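# Plesturus ouvre les commandes de son kit Fernska, deux pinces à tenir en main

*Dimanche 13 septembre*
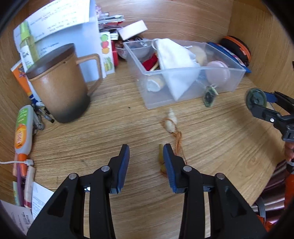
*Les pinces du kit à l'œuvre au-dessus d'une étagère bien remplie ; celle de droite tient un disque vert foncé.*

Bon, ça y est, Plesturus a ouvert les commandes du Fernska, et comme vous êtes plusieurs à m'avoir écrit à ce sujet depuis février (oui, je lis tout, même quand je réponds avec trois semaines de retard), je vous fais le point tout de suite. Le kit est à 1157 euros, port compris pour la France et la Belgique, et il contient les deux pinces, leurs caméras, la station de charge et un an d'accès à Fivura, le logiciel maison qui reçoit les enregistrements. Pour la Suisse, le port est en supplément et le montant s'affiche au moment de payer, j'ai vérifié.

Je précise que j'ai eu un kit de prêt entre les mains pendant 5 jours, que je l'ai rendu, et que Plesturus n'a pas relu ce texte.

Le principe, vous le connaissez si vous suivez un peu ce qui se fait en apprentissage par démonstration : on fait la tâche soi-même, une pince dans chaque main, et les mouvements enregistrés servent ensuite à entraîner un bras. Pas besoin d'avoir le bras sous la main, donc on peut aller travailler chez des gens, dans un atelier, dans une boutique, avec juste une sacoche. C'est exactement ce qui m'intéressait, parce que mon bras à moi pèse un âne mort et ne quitte plus l'établi !

## Les doigts, parlons-en

Les patins bleus striés, je les aime beaucoup. Ils sont souples sans être mous, ils accrochent bien sur le plastique lisse, et ils m'ont sauvée sur les petites bricoles rondes qui filent dès qu'on les pince un peu de travers. J'ai passé une bonne partie de mon temps sur des choses pénibles exprès : des cordons, des pendentifs, un coquillage enroulé dans sa ficelle, des pochettes en tissu. Le tissu, c'est facile, on attrape un pli et ça vient. Les cordons fins, c'est une autre histoire, il faut attaquer presque à plat et accepter de s'y reprendre à deux fois. J'ai râlé. J'ai fini par trouver le geste le troisième jour, en écartant moins les doigts au départ.

Les deux doigts se ferment en symétrie, avec des biellettes noires et des pivots argentés qu'on voit bien sur la photo. La course est douce et le retour aussi. J'ai remarqué un tout petit jeu sur la pince gauche de mon kit, sensible quand on serre à fond ; un quart de tour de vis et on n'en parlait plus (la clé est fournie, elle est rangée sous la mousse de la mallette, je l'ai cherchée un bon moment). Les patins se changent, heureusement, et un jeu de rechange est inclus.

## Ce que ça donne à l'usage

Le poids est bien réparti, mais on le sent au bout d'un moment. Je tenais environ 40 minutes avant d'avoir envie de poser tout ça et de me faire un café, alors que l'autonomie annoncée est de 3 heures. Autant vous dire que la batterie ne sera pas votre premier souci ! Mon poignet droit a protesté plus vite que le gauche, et pourtant je suis droitière. Si vous avez de petites mains, demandez la poignée courte à la commande, elle est au même prix et l'option est un peu cachée tout en bas du formulaire.

La caméra est fixée sur la pince et regarde vers les doigts, avec un champ très large. C'est franchement agréable pour vérifier ses prises après coup : on voit les deux patins, l'objet, et tout ce qui traîne autour. Sur une étagère chargée, avec un bac translucide, une tasse, des flacons et des paquets empilés au fond, j'arrivais encore à m'y retrouver sans problème. Petit bémol, les textes imprimés en petit sont flous, alors si votre tâche consiste à trier des boîtes selon ce qui est écrit dessus, prévoyez autre chose.

Autre point à connaître, les meubles profonds. Entre le panneau du fond et les côtés, on manque vite de place pour tourner les poignets, et j'ai cogné le bois plus souvent que je ne voudrais l'avouer. Les coques n'ont rien, mon étagère a une marque. Pour ce genre de rangement, je vous conseille de commencer par ce qui est devant et de dégager un passage, même si ça rallonge la séance.

## Fivura, un peu moins convaincant

Le logiciel, maintenant. L'envoi des séquences se fait tout seul dès qu'on pose les pinces sur la station, et ça marche bien. Le découpage automatique, lui, m'a laissée perplexe : il coupe dès qu'on s'arrête, donc si vous hésitez au-dessus d'un bac (et j'hésite beaucoup), vous vous retrouvez avec une ribambelle de petits morceaux à recoller. On peut régler le seuil dans les préférences. Je l'ai monté presque au maximum et j'ai retrouvé le sourire.

L'interface est en anglais, la traduction française est promise mais sans date. L'export, en revanche, est libre et documenté, on récupère ses vidéos et ses trajectoires sans devoir passer par un formulaire. J'ai rentré une séance dans mes propres outils en une soirée, et la moitié de la soirée, c'était ma faute (une histoire de repères inversés entre main gauche et main droite, ne faites pas comme moi, étiquetez vos pinces).

Après la première année, l'accès à Fivura devient payant. Le tarif n'était pas affiché au moment où j'écris. J'ai posé la question et on m'a répondu qu'il serait publié avant les premières livraisons. Les pinces continuent d'enregistrer sans abonnement, sur carte mémoire, c'est noté noir sur blanc dans les conditions de vente et je l'ai essayé aussi : ça fonctionne, il faut juste transférer les fichiers à la main.

## Pour commander ou essayer

Les commandes passent par le site de Plesturus ou par la boutique Llanos, qui a un exemplaire de démonstration au comptoir et qui laisse les gens le manipuler. Si vous pouvez y passer, allez-y avant de sortir la carte bleue, et demandez à essayer les deux tailles de poignée. Apportez aussi un ou deux objets de chez vous, ceux qui vous posent problème, ça vous en dira bien plus que les cubes en mousse posés à côté de la caisse.

Est-ce que je vais en prendre un ? Je crois que oui, mais j'attends de connaître le prix de l'abonnement. Pour quelqu'un qui bricole une fois par mois, ça fait cher. Pour un petit labo ou un club qui enregistre toutes les semaines, je trouve ça correct, surtout avec les patins de rechange et la deuxième pince comprise.

On m'a déjà demandé si les pinces se vendaient à l'unité : pour l'instant non, c'est le kit complet ou rien. Je mettrai cet article à jour dès que le tarif de Fivura sera en ligne, et si vous en avez déjà commandé un, dites-moi en commentaire quelle poignée vous avez choisie !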